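Der Greifer ging nicht mehr auf

Es war kurz nach 14 Uhr im Januar, als bei Plumarico der linke Arm stehen blieb. Der rechte fuhr weiter. Rekha Venkataraman saß zwei Meter entfernt und hatte die Hand nicht am Notaus. »Das war mein Fehler, und er steht auch so im Bericht«, sagt sie.

Plumarico richtet zweiarmige Anlagen ein, die Gegenstände aufnehmen, drehen und wieder ablegen sollen. Venkataraman betreut dort die Inbetriebnahme. Die Greifer kommen von Wuren, die Steuerungssoftware heißt Pai und wird im Haus gepflegt. An dem Nachmittag lief ein Dauertest mit 275 Griffen, überwiegend an weichen Teilen. Bei einem davon schloss der linke Greifer und öffnete nicht wieder.

»Weiche Sachen sind unangenehm«, sagt Venkataraman. »Bei einem harten Teil steigt der Strom im Motor sofort an, wenn die Finger anliegen. Bei Plüsch kommt der Anstieg langsam. Die Software meint, da ist noch Weg, und drückt nach.« In der Aufzeichnung ist zu sehen, dass der Greifer den Schließbefehl mehrfach bekam, bis der Antrieb wegen Überlast abschaltete. Gemeldet wurde der Fehler 1708. Der steht im Handbuch unter den Warnungen, und eine Warnung hält bei Pai nur den betroffenen Arm an.
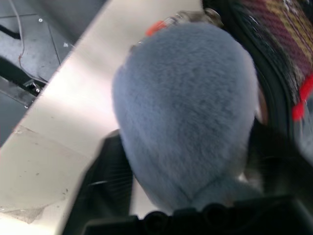

Dradano, der Betreiber der Anlage, sieht den Vorfall strenger. Man habe sich darauf verlassen, dass ein Fehler an einem Arm beide Arme stoppt, heißt es von dort, und in der Abnahme sei davon auch immer die Rede gewesen. Dass die Software zwischen Warnung und Störung unterscheide, habe man erst aus dem Bericht erfahren.

Venkataraman widerspricht dem nicht. Die Unterscheidung sei bewusst eingebaut worden, weil die Anlage sonst bei jeder Kleinigkeit stehe. An die Lage, dass ein Arm mit einem festgehaltenen Teil mitten im Arbeitsraum des anderen stehen bleibt, habe man bei der Einstufung nicht gedacht. Der rechte Arm streifte den linken am Handgelenk. Verletzt wurde niemand. Eine Halterung war verbogen, ein Stecker abgezogen.

Gefährlich fand sie eher, was danach kam. »Der Arm steht, die Finger sind zu, und jeder will das Teil sofort herausziehen. Der Antrieb war aber nicht stromlos. Nach 2 Sekunden Pause hätte er es noch einmal versucht.« Ein Kollege hatte die Hand schon ausgestreckt. Sie rief, er zog sie zurück, dann drückte sie den Notaus.

Seitdem gilt 1708 als Störung und hält beide Arme an. Der automatische Neuversuch ist gestrichen. Für weiche Teile gibt es eine eigene Kraftgrenze, und die Arme werden vor jeder Freigabe wieder gemeinsam über einem flachen Gegenstand gefahren, zuerst langsam, später mit 100 Prozent der vorgesehenen Geschwindigkeit. 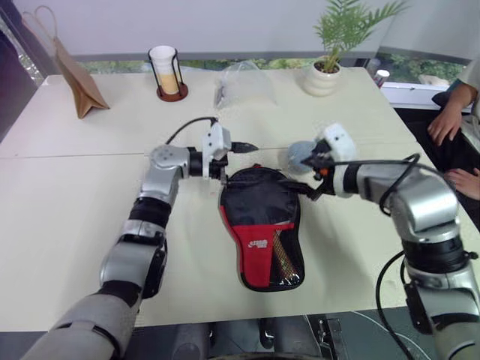
Beide Greifer über einer schwarz-roten Tischtennishülle.

Ob das reicht, will Venkataraman noch nicht sagen. Die Kraftgrenze sei an wenigen Stoffen ermittelt, bei langem Flor fehlten Messwerte. Mit Wuren spricht sie über einen Greifer, der sich auch ohne Strom von Hand öffnen lässt. »Im Moment brauchen wir dafür einen Schraubendreher«, sagt sie. »Der liegt jetzt wenigstens immer am selben Platz.« Den Dauertest hat sie noch nicht wiederholt, der Ersatzstecker fehlt.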